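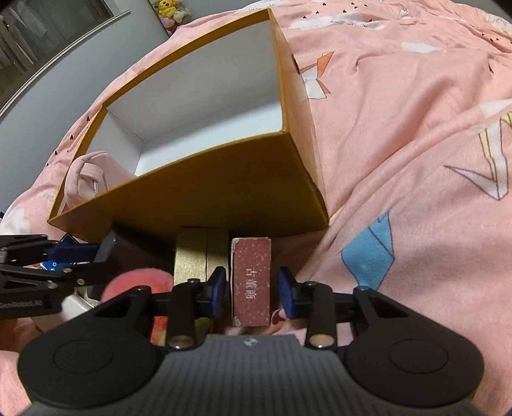
Yellow box on the bed, pink print fabric.

About Stillstead

Small property management and leasing outfit. Rentals mainly – flats, units, a few old walk-ups, the odd townhouse. We look after 253 homes for 15 owners and we'd like to keep it at a size where we know the buildings.

Sandra Sowerby started the business after years at Penrose, doing leasing first and then the maintenance desk. She still does most of the final inspections herself. Still carries the big key ring too, we've offered her a smaller one.

What we do

Leasing, inspections, rent collection, repairs, end of lease. Also body corporate liaison if your building has one and you're sick of the emails. No sales. If you want to sell we'll give you a couple of names and hand over the file.

Our buildings

Prunico Court is the biggest, brick, three storeys, laundry on the ground floor. Windows on the street side were replaced last September and the stairwell has been repainted since. Fondulier is the newer one up the hill, lift, underground parking, bikes go in the cage please and not the hallway. The rest are smaller blocks and single units scattered round the east side. Current vacancies are on the Rentals page, if it's not there it's gone.

For owners

Monthly statement, one page, readable. We ring before spending anything over $400 unless it's water coming through a ceiling, then we fix it and ring after. Rent reviews once a year. We'll tell you what we think the place should go for and why, and if you want to try for more that's your call, but a empty unit earns nothing.

No set-up fee. Management fee depends on how many doors you have with us, ask.

For tenants

Repairs go through the form, not by text to whoever showed you the unit. Urgent stuff – no heat, no power, leaks, broken locks – call the office number any hour and it goes through to one of us. Pets mostly fine, ask first. Moving in or out at Fondulier, book the lift 2 days ahead, we put the pads up.

Applications are read in the order they come in. You will hear back either way, usualy by email.

The office

Ground floor at Prunico Court, door to the left of the mailboxes. Ring the bell, it sticks a bit so push hard. Parking out front is for visitors, the spots round the side belong to tenants. Keys can go through the slot after hours, in an envelope with the unit number on it.

Page last updated 30/04/2023. New fee sheet still to come.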